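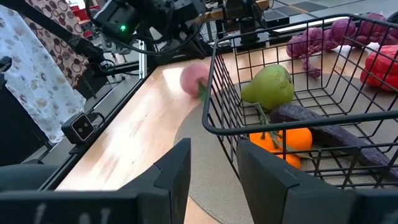
Pretend produce and a wire shopping basket at the Gadier practice shop.

Call for participants: basket packing sessions at Gadier

Gadier is looking for 20 adults to take part in a short study of how people pack and unpack a shopping basket. Sessions run through January in our practice shop on the ground floor of the Bhuiyan building. You do not need any experience. If you have ever bought groceries, you qualify.

The study is run by Noelia Sarmiento, who also teaches our daily living skills course. What she learns will go into a new handout for people who are getting back to shopping on their own after an injury or a long illness.

What you will do

You will work at a table with a wire basket and a set of artificial fruits and vegetables. In the first half you pack the basket the way you would at a store. In the second half you follow a printed list that tells you which item goes in next. Between rounds you take everything out and put it back on the table.

We will ask you to talk a little as you go. Tell us why you picked up one thing before another, or why you moved something you had already put in. There is no score and no time limit on any round.

The items vary in shape. The eggplant is long and takes up a lot of the basket floor, so where it goes tends to decide where the rest goes. The pear can stand or lean. Most people have an opinion about the oranges.

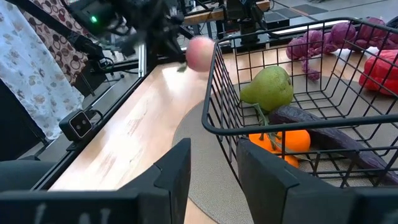 Pear, citrus and eggplant in the basket, with the purple cabbage and red pepper behind it.

Who can take part

You should be 18 or older, able to sit or stand at a table for the length of a session, and comfortable reading a short list in English. Glasses and hearing aids are fine. Left-handed people are especially welcome, as we had too few last time. If you use a wheelchair, let us know when you sign up and we will set the table height before you arrive.

Please do not sign up if you took part in the Cosomness lunchbox study. The tasks are too much alike.

Time and payment

Each person comes for 2 sessions of one hour each, at least four days apart. Morning sessions start at 10 and afternoon sessions start at 2. You will receive a $20 grocery card at the end of each session. You can stop at any point and still keep the card for that day.

We can cover bus fare if you bring the receipt. Parking behind the building is free after you enter your plate number at the front desk.

How to sign up

Call the Gadier front desk and ask for the basket study, or fill out the paper form in the lobby. Leonidas Tzavaras handles the schedule and will call you back with a time. Please leave a number where you can be reached before 4 p.m.

Posted in: Community Notices > Research and Studies > Paid

Comments (3)

marjorie_k: Is the second session the same list as the first? My husband wants to do it but he gets bored.

Gadier Front Desk: Different list, same basket.

tolliver88: Called and left a message. Afternoons only for me please, I work nights at Ekevlow.

We use cookies to remember your settings and count visits to this page. Accept all | Manage choices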